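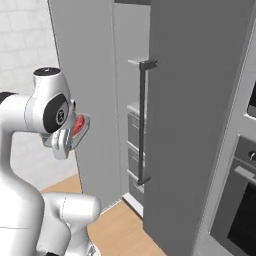 Report on the open day at the Jerport laboratory

Members of the Salley housing group attended the July open day held by Grasso, whose Jerport laboratory develops household tasks for robotic arms. The party was divided into groups of 11 and shown through the building in turn.

The morning was given to simulation. Staff of the Zuseto project presented a computer model of a fitted kitchen, in which a white arm with a two-fingered gripper is set to work on a refrigerator door. The door has a long vertical bar handle with little space behind it, and visitors were told that this makes the approach harder than the pull itself. Each attempt is run in the model before a real arm is used – a rule the laboratory has kept for three years.

Questions were taken for the length of two demonstrations. Several concerned doors hung on the opposite side, which the project has yet to cover. Others asked about heavier doors and worn seals.

After lunch the groups visited the workshop, where grippers are repaired and fingertip pads replaced. Access was limited to five visitors at a time and the wait was long. Grasso has agreed to send its notes on handle heights to Salley before the kitchen refits are drawn up.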